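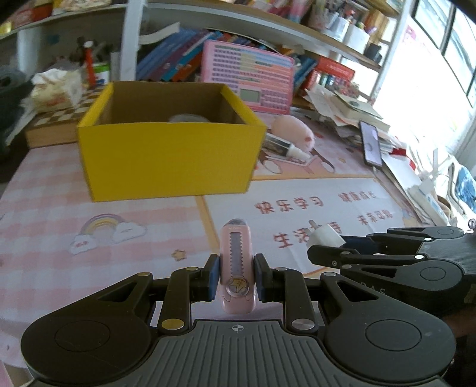
Pale pink utility cutter with a gold star on the button.

WIMBERG TAKES THE WELLBEING CLAIMS OFF ITS STATIONERY

Clukurville, September – Stationery seller Wimberg is removing the words "focus", "calm", "mindful" and "productivity" from every product page on its website and from the shelf labels in its Clukurville shop. The change covers 2000 items, from paper clips to desk mats, and takes effect this month.

Wimberg has sold stationery long enough to remember when a notebook was described by its size, its paper and its number of pages. Over the past few years the descriptions sent in by suppliers have drifted a long way from that. Pens are said to unlock ideas. Weekly planners promise balance. A box of sticky notes that arrived in the spring came with a leaflet on morning routines, and the leaflet was longer than the guarantee on our staplers.

We are doubtful about all of it. When we wrote to 19 suppliers and asked what their wellbeing claims were based on, eight replied. Four of those sent us a customer survey. The other four sent us a new version of the same sales text, in one case with more exclamation marks. None sent anything we would feel comfortable repeating to a parent buying a pencil case on a Sunday afternoon.

A survey of people who have just bought a planner tells you that people who buy planners like planners. It doesn't tell you whether they got more done, slept better or argued less with their children. Perhaps they did. We have no way of knowing, and as far as we can see the makers don't either.

What will change

Product pages will now list size, weight, paper thickness where it applies, the type of refill, and whether refills are still being made. That last point matters more to our customers than any other, going by the letters we get. A good many pens are thrown away in working order after the maker has changed the shape of the cartridge, and we would like people to know the risk before they pay.

The Mimley notebook range stays on sale, described as lined or squared notebooks with a stitched spine. It was previously listed as a "daily clarity system". The Zamudio planner also stays. It has a page for each week and a ribbon, and the ribbon frays, which the new listing says.

The phrase "desk wellness" has gone from the site menu. Products once filed there have moved to mats, trays, lamps and other.

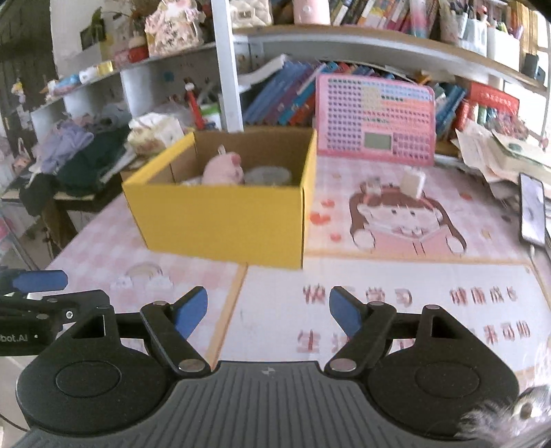

Patterned and character stationery is a separate matter, and we have been asked about it by customers who fear we are about to go plain. We are not. People buy cheerful things for their desks because they like looking at them. Nothing in that needs a study behind it, and pink sells perfectly well when it is described as pink. Our complaint is with the label that says a colour will help a child revise. If a teenager wants hearts and rainbows beside the homework, the homework will go well or badly for other reasons.

The same goes for small tools. A cutter should be judged on whether the blade locks, how easily it can be replaced and how it sits in the hand. The new pages for cutters and scissors will say who each one is suitable for in plain words, near the top, where the slogan used to be.

Prices

Prices are not going up as a result of this work, and they are not coming down. We mention it because announcements like this one are often followed by a quiet rise, and readers would be right to check. Prices at the start of the month will be kept on each page beside the current price until the end of the school term, so anyone can compare.

We also make no claim that the new pages are good for the customer's state of mind. They are shorter. Some are rather dull. The entry for treasury tags now runs to a single line.

Wimberg expects to lose some sales over this, most likely in planners, where the promises were largest. Some suppliers have asked for their own wording to be put back, and the request has been turned down. A supplier who sends evidence that can be read and checked by an ordinary person will have the claim considered, with the evidence linked from the page in full.

Customers who spot an old description still in use can report it at the counter in Clukurville or through the contact form on the website. Shelf labels are being replaced aisle by aisle, starting with notebooks. Gift wrap will be last.

About Wimberg

Wimberg sells stationery, paper and desk goods online and from its shop in Clukurville.

ENDS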